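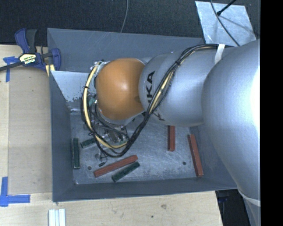 The big grey bin, on the wooden table.

I have wanted to write about the bin for ages, and Wulan has finally told me to get on with it so she can stop hearing about it over the phone.

Some background for anyone new. I do most of my sorting on one table, and for years the system was piles. Piles of cables, piles of half-finished mending, a pile of things that belonged in other rooms, and a pile that I only ever moved from one end to the other when I needed to eat. Then in May I bought a large grey bin from Osman, the hardware place on the main street in Hadolcombe (the one with the seedlings out the front, next to the bakery), and I am completely in love with it. A bin! I know. But a big one, with proper room in it, and it has changed how I do the whole job.

The way it works now is that everything goes in the bin first. I walk through the house with a washing basket, collect whatever is out of place, and tip the lot in. Then I put the kettle on and sort from the bin, one thing at a time, with the table free on the left for whatever has been decided. I used to start by laying everything out so I could see it, which sounds sensible and is terrible, because you run out of table in five minutes and then you're sorting on the floor with a sore back.

I did try smaller ones first. I had four of those shallow Molent trays, which are lovely for the kitchen drawers and I still use them there, but for this they were hopeless. I'd fill one, start another, forget which I'd been through, and end up handling the same tangle of phone chargers three times. With one big bin there's no question about where the unsorted things are. They're in the bin.

A few things I've worked out, in no order at all:

Grey is a great colour for it. I very nearly bought the bright blue, and I'm so glad I didn't! Little things show up well against grey, and I've found two earring backs and the tiny screw from my reading glasses that I'm sure I would have missed.

Get the bin up on a table. I sorted on the rug for the first week and could hardly stand up afterwards. At table height you can reach down into it comfortably, and if you're short like me a thick pair of shoes helps more than you'd think.

Take out the big, easy things first. Jumpers, books, the colander (why was the colander in the hallway?). It goes down so quickly at the start that you feel marvellous, and that carries you through the batteries and bread tags at the bottom.

Have somewhere for the maybes. Mine is an old Corex biscuit tin, and the rule is that when the lid won't close I have to make up my mind about something. I've broken the rule more than once, but the tin is still only one tin.

And don't bother sorting the pegs by colour. I did it on a rainy Saturday and it was very satisfying and by Monday they were all mixed up again.

The best day so far was the button day. Wulan had inherited her auntie's sewing things and brought them over in carrier bags, and we put the whole collection in the bin and went at it from nine in the morning. I can tell you there were 276 buttons, because Wulan wanted enough for a cushion she's planning and insisted on counting every last one. There was a set of green glass ones shaped like leaves that we both went quiet over. She's taken those for a cardigan and I got the leftover shirt buttons, which suits me fine as I'm forever losing them – cuffs especially.

What I like most is that I can stop halfway. With piles, if somebody came for dinner I had to sweep it all into a bag and start again from nothing. Now whatever is in the bin stays in the bin, and it waits there until I have another half hour. It's a bit heavy to shift when it's full, so I bend my knees and take it slowly, or I wait until someone taller comes by.

Next up is the linen cupboard. I've been putting it off since before Easter, mainly on account of the fitted sheets, which I still can't fold in any way that looks deliberate. If you have a method, please leave it in the comments! I've watched the one where you tuck the corners into each other and I get as far as the second corner every time.

Also, a couple of you asked about the lemon slice from the last post. Yes, the recipe is coming. I need to make it again and write down the amounts this time.

Aishwarya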